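Girdale Workroom - Ceiling, Wall and Fittings

Gallery updated 2022-02-18

This page records the finishes and fixed fittings of the Girdale workroom after the December repaint. It is meant for tenants who need to plan lighting, cable runs or wall mounting before they move equipment in. The floor plan and the load table for the shelving are on the Lemar building page and are not repeated in this gallery.

The room is listed as unit 398. Wall paint is Zedeck matte white, applied in two coats over the old primer. Touch-up paint is kept in the supply closet under stock number 3288. Please do not use other whites on the walls - the difference shows under the long fixtures.

Wall anchors are limited to 50 pounds each. Drilling into the ceiling panels is not allowed. Requests for extra outlets go through Karras, with four working days' notice.

Ceiling and upper wall. White ribbed panels set in parallel rows, with a long dark-framed light fixture hanging below them and a smaller fixture farther back. A thin line of cable or conduit follows the edge between ceiling and wall down to a small white box. The wall is mostly plain, with faint scuff marks across the middle. A dark gray block, toy brick style, is in the foreground.

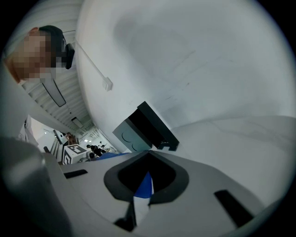 Girdale Workroom Office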